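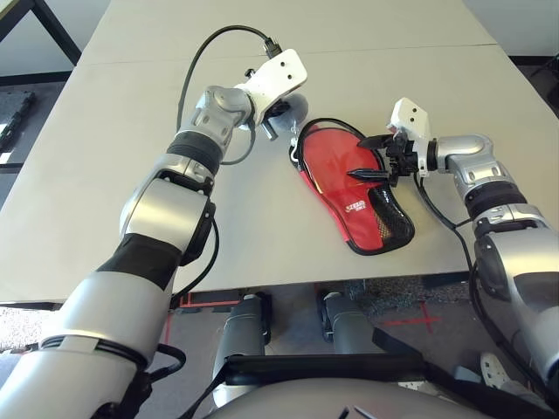

When did Farkora's village station stop its evening broadcasts? They ended in November, the month the transmitter at Plunov went quiet, and the program sheets stop there too.

> I've been through the sheets at the archive, 279 in all, and can't find a single song title after the summer. Did they stop playing music, or stop writing it down?

I had the very same puzzle, and I'm so glad someone else is reading these! My guess is they stopped writing it down (paper was short, and the later sheets are typed on both sides). The Gestotau listings for the same weeks still give nearly 700 titles, dance tunes mostly, and the two stations shared a record library.

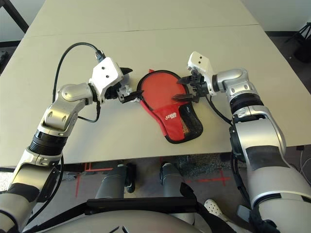 *Table tennis paddle in its red cover.*

I'm back at the archive on Friday and will happily copy the Gestotau pages for anyone who'd like them, just write to me off the list.

Warmly, from a rainy Kamolrat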